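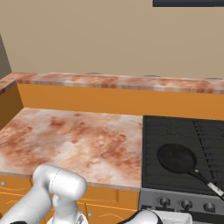 June 15, 2023

Sourdough starter, jar C. Fed at the usual ratio, rye and tap water. Rose, sulked, fell. Jar A did the same an hour earlier, so at least they're consistent in their contempt for me.

Fengying Shen wants the rye swapped for the Brisbridge whole wheat before we write anything up. Fine by me, except the Brisbridge sack has been open since April and smells like a barn with ambitions. I've put it on the order sheet. Palesa has crossed it off the order sheet. I've put it back.

**Kitchen counter temperature**

Still the weak point of this whole business. The logger on the stone gave me one reading overnight and then a long flat line, which is either remarkable thermal stability or a dead battery. It was the battery. Replaced. The jars go on a folded dish towel from now on, all of them, including yours, Abilio. Stone pulls heat out of the glass faster than anyone's notes admit, and half of last month's "slow" jars were standing on bare counter.

**Hydration run**

- Jar A: 100%, smells of apples
- Jar B: 80%, smells of paint, discarded
- Jar C: 100%, see above
- Jar D: whatever Yuxi did to it

I asked Yuxi about D. The answer was "a bit of Fara," meaning the malt syrup in the squeeze bottle, quantity unrecorded. D has of course doubled and is the best-looking culture we've ever had. I'm not bitter. I have asked for the quantity to be recorded next time.

**Bake**

One loaf from A, at 106 g of starter because my hand slipped and I wasn't going to scoop it back out. Bulk was on the long side. Crust good, crumb tight along the bottom, a big tunnel under the top where the shaping went wrong. I'd call it underproofed. Fengying Yan calls it "rustic," and she had two slices, so I'll let her have the word. Finished weight went in the spreadsheet on row 1728, which tells you how long we've been at this and how little we've pruned the spreadsheet.

The Skumance scale drifts by 3 g if you lean on the table. Don't lean on the table.

**To do**

- Feed A, C and D before leaving, same flour for all three
- Wash B's jar properly, hot water, no soap smell left in it
- Find the lid for C (the foil is a disgrace)
- Relabel everything in marker; the pencil wipes off
- Ask Palesa what she has against whole wheat

Later: fed all three. D already climbing. Lid for C was on the Qiu tin in the drawer, where it fits badly but evidently made somebody happy. Discard went into crackers, oven at 350, 23 minutes, a touch dark at the corners. Plate's by the sink if anyone wants them.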